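Kuster releases Tivine 4 with rewritten grasp planner for two-armed work

Tue 25 February - by the automation desk
14 shares | 6 comments

Nerham-based software house Kuster has released version 4 of Tivine, its control and planning package for two-armed robot cells. The main change is a new grasp planner that takes its input from wrist-mounted cameras as well as a fixed view of the bench. The release went to existing licence holders this morning.

Work on the package is carried out at the company's test room in Clallach, on plain white benches with soft fingers fitted to the grippers.

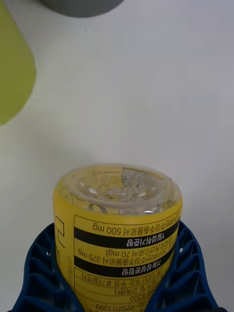
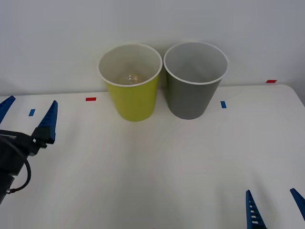
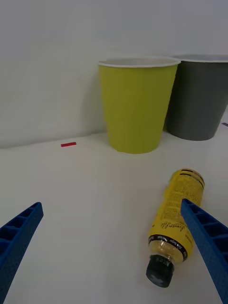
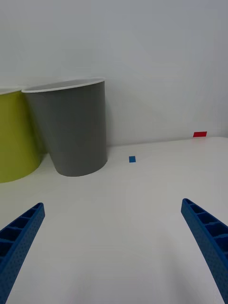 Blue ribbed gripper fingers and a pair of cups, one yellow-green and one grey, at the Clallach bench.

Earlier versions of Tivine planned a grasp once, from the fixed camera, and then ran the arm to the chosen pose without looking again. An error of a few millimetres in the calibration between camera and arm went straight through to the fingertips. Users who had bolted their camera to a bench and not to the arm frame reported this most often, and the support notes for version 3 advised them to recalibrate at the start of every shift.

In the new version the fixed view is used only to propose a region and an approach direction. Once the wrist camera has the object in view, the planner re-estimates its outline and corrects the approach as the arm closes in. Corrections stop shortly before contact, when the fingers themselves begin to cover too much of the object for the estimate to be trusted. The distance at which this happens can be set for each gripper.

Curved, glossy packaging was the reason for much of the rewrite. Reflections on clear plastic tend to move as the camera moves, and the old tracker could follow the highlight and lose the object. Tivine 4 weights printed areas such as labels more heavily than clear ones and discards bright spots that do not keep their position between views. Kuster says this helps with bottles and blister packs but makes little difference to fully transparent items, which remain on its list of known problems.

The company's own regression set for the release consists of 2000 recorded pick attempts. Of these, 509 are marked as hard cases, mostly objects lying on their sides or close to a wall. Kuster has not published success rates for either group. It says figures from one bench would not carry over to customers with other grippers and lighting.

A second change concerns the scheduler. The two arms were previously planned one after the other, with the second arm held in a safe position until the first had finished. They are now planned together against a shared map of occupied space, and an arm may start moving as soon as its path is clear. If a correction from one wrist camera would take that arm into space reserved by the other, the correction is refused and the arm waits. The refusal is written to the log with both planned paths, so that it can be replayed later.

The replay tool itself has been rebuilt. It shows the fixed view and both wrist views on one timeline, with the planner's estimate drawn over each. Previously the streams were stored in separate files with separate clocks, and lining them up was left to the user. Old recordings can be converted with a command-line script - the conversion is one way, and the release notes recommend keeping a copy.

Soft fingers have also been given their own contact model. The planner used to treat every finger as rigid, which led it to reject grasps where a ribbed finger would simply have bent around the side of the object. The new model allows for a set amount of bend and raises a warning if the requested closing force goes beyond it. Values for other finger shapes have to be measured and entered by hand, and the manual gives a procedure for doing so.

Version 4 needs more memory than its predecessor, chiefly for the shared map. Cells running on the smallest controller Kuster supports will be limited to one wrist camera. Configuration files from version 3 load without changes, but the old single-shot planner has been switched off by default and must be enabled by name.

A test build was sent to a small number of users in January. Their reports led to two late changes: a shorter timeout when a wrist camera drops out, and the return of a keyboard shortcut for pausing both arms, which had been removed by mistake.

Support for version 3 will continue, with fixes only. Kuster has not given a date for the next Tivine release, although work on transparent objects is under way at Clallach.

Filed under: Software, Robotics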